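Speaker notes – Desk work by demonstration: what changes for staff
Tomoyo Tsuji, Tranditz

Slide 1. The task is tidying a shared desk. A person holds a gripper in each hand and does the job with those instead of fingers. The markers on the grippers let software recover position. Pause before moving on.

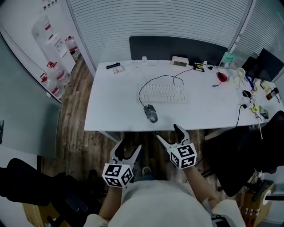 Slide 2. Who does the work
At Stimisham, 6 clerks rotated through demonstration shifts. A shift is up to 3000 seconds, then a break. Wrist load was the main complaint – raise it before someone asks.

Keyboard, mouse, cables, small bottles: ordinary desk contents are harder than boxed parts. Cables take the most retries.

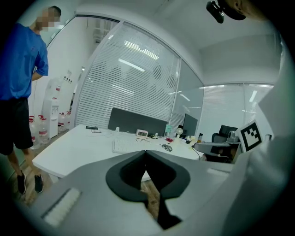
Job descriptions were rewritten in October. Demonstration is now listed as a skill, with its own pay line. Ilse Stöcker has the wording. Clerks may refuse a shift without giving a reason. Skip the budget table if time is short.

Contact: Tranditz Talks Desk | Copyright Tranditz | Back to top

Comments
wenid_ops: Was the pay line agreed before the shifts began or after?
T. Tsuji: After. Eight weeks after, too long.
R: Our wrists gave out sooner than that. Shorter shifts please.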